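The gripper that wouldn't let go

6 March 2024

I have spent most of my working life persuading machines to hold on to things. It took a piece of cloth to show me I'd neglected the other half of the job.

Some background for the two readers who don't share an office with me. The project is called Stillness, a name chosen in January when we all still thought the arm would stop moving when we told it to. The job is household stuff: pick up a cloth, carry it over the table, lower it, open the fingers, go away. My niece does this. My niece is four.

The fault first showed up in an overnight run. The arm picked up the cloth, carried it, lowered it, reported a successful release and went back up with the cloth still in its fingers. Then it started the next cycle. It closed on what it already had, reported a successful grasp, and carried on in this spirit until morning. The log had 3,441 entries in it and every one of them was cheerful.

Virgil Stoica read the summary over coffee and congratulated me on our best night ever. I let him have that for about ten minutes before I'd scrolled far enough through the video to ruin it.

My first theory was static. Everybody's first theory with fabric is static. Priit Žukauskas wiped down the finger pads, we changed the cloth, and the thing went on hanging there like laundry. My second theory was that a thread had snagged in the pad, and I spent an afternoon with a magnifier finding no thread. My third theory I won't write down, as Priit reads this.

The answer was dumber. The gripper controller (we call it Skullik, after a noise it makes) takes an open command and returns an acknowledgment. Our code treated the acknowledgment as proof that the fingers were open. What it means is that the command was received. If a force hold is active, Skullik politely acknowledges the command, puts it behind the hold, and drops it 300 milliseconds later when it times out. With a rigid object the hold ends the moment the object touches the table, because the force jumps. Cloth doesn't make the force jump. Cloth just sort of arrives.

So: hold never ends, open never happens, everybody gets a green check mark.

The part that bothered me more was the stop. We'd set the soft stop to keep the fingers where they were, on the sound principle that you don't want a machine dropping things when you hit the button. Fine for a mug. Then Juraj Vlček asked what would happen if it was his sleeve in there, and we all looked at his sleeve for a while. Under the old settings, the soft stop would have kept a firm grip on it until somebody came along with a hex key.

The fix is in, and it's boring. We read the finger position after every open command and ignore the acknowledgment entirely. The hold has its own timeout now. There's a manual release on the wrist, and it has a label, and Juraj made each of us use it before he'd sign the sheet. I've been rerunning the lift a batch of 100 at a time, watching the purple cloth go up and trying to look as though I'm doing something else.

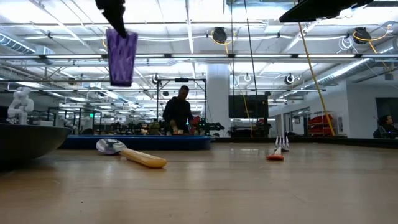 Does the emergency stop open the fingers now?

It cuts power to the arm and leaves the fingers exactly where they are, so the wrist release is what gets you out. We argued about it — Priit wanted the fingers to spring open on power loss — but a gripper that lets go of everything in a power cut has its own list of victims, and Virgil's coffee would be near the top.

The vendor has been told. They replied that the acknowledgment behaves as documented, and to my great annoyance it does, in a footnote under a table about cable lengths. I've printed the footnote and taped it above my monitor.

Still open: the success counter. It counts releases by asking the same code that was wrong about releases, so until I've rewritten it, I'm not quoting numbers from January to anyone. Virgil has already put them on a slide.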